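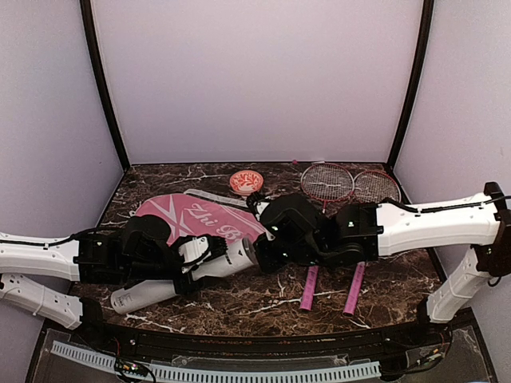 Tubes, bottles, little bags. Bathroom shelf, kitchen sink, workbench, doesn't matter, same mess everywhere. Notes from my own sorting, in no real order.

Clear a surface first. Completely. Table, counter, whatever you have that wipes down. A dark veined top is lovely but it hides drips of anything brown, so wipe twice and look at it sideways with the light on. Pale tops hide lotion. Pick your poison.

Getting the last of it out of a tube. Stand it cap down overnight in a mug. Morning, lay it flat, press from the closed end with the back of a butter knife, short strokes. Cap ON while you press, then stand it up, then open. Do it the other way and you'll be wiping the wall.

If it's a stiff plastic tube that springs back, cut it. Scissors, about an inch from the closed end. There's usually a week of hand cream in there. Scoop with a spoon handle, push the cut end back on like a lid. It fits if you pinch one side.

Bottles with a pump: the straw never reaches the bottom. Take the pump out, rinse it, move the leftovers to the next bottle if it's the same stuff. Same stuff only. I mixed two dish soaps once and got something like jelly.

Labels. Leave the label on anything you'd have to look up later. Cleaners, glue, medicine, sun cream. Peel the rest if you like. Sticky leftovers come off with cooking oil on a paper towel, ten minutes, then dish soap. Don't use a blade on soft plastic, it fuzzes up and then holds dirt forever.

Write the month you opened it on the bottom in marker. Just "May" is plenty. Caps get swapped, bottoms dont.

Two hands for caps. One on the body low down, one on the cap. Stuck cap: rubber band round it, twist. Still stuck, run the cap end under hot water for a minute, dry it, try again. Glue caps, a smear of petroleum jelly on the threads before you close it and you won't have this problem next time.

Small bags. Good for travel things and for spare parts, bad for anything that leaks. I keep one bag per job. Teeth things. Shoe things. Bike patch things. A colored bag beats a clear one if it lives in a drawer with nine others, you grab it without reading. Tubes go in with the cap up, folded tissue at the bottom. Turn the bag inside out every few weeks and shake it over the sink.

Carry on sizes: buy the small empties and refill. I got the Clunik ones, 559 for the set at the market stall, and the flip tops have held. Squeeze a bit of air out before closing for a flight. Leave a finger of space at the top too.

Shelf. Tall at the back, obviously. Round things roll, so lay them in a tray with a lip or stand them in a jar. I use a Timulik drawer tray turned sideways. It was 900 and I complained about it at the time. The Trutent one is 1619 and deeper, too deep for me, everything short disappears into it.

Wiping down. Warm water, one drop of soap, old T shirt. Bottoms of the bottles as well, thats where the rings come from. Let them dry upside down on a towel before they go back on the shelf or you're doing the shelf agian next week.

What to toss. Smells off, separated and won't shake back, cap gone, no idea what it is. Don't pour mystery stuff down the sink. Put it in the box for the drop off.

Next time, under the sink. Not looking forward to it.

Comments (4)

pegboard_and_tea
The rubber band thing worked on wood glue I'd given up on. Thanks!!

sudsy44
Is the Charvát tray any good? It's up to 1000 depending on where you look and I can't tell if it has a lip.

Reply from the author
Had one, no lip on mine. Fine for square bottles. Everything else rolled off the end.

mudroom mess
Binder clip on the flat end of the tube after you roll it up. Stays rolled, and you can hang it off a hook.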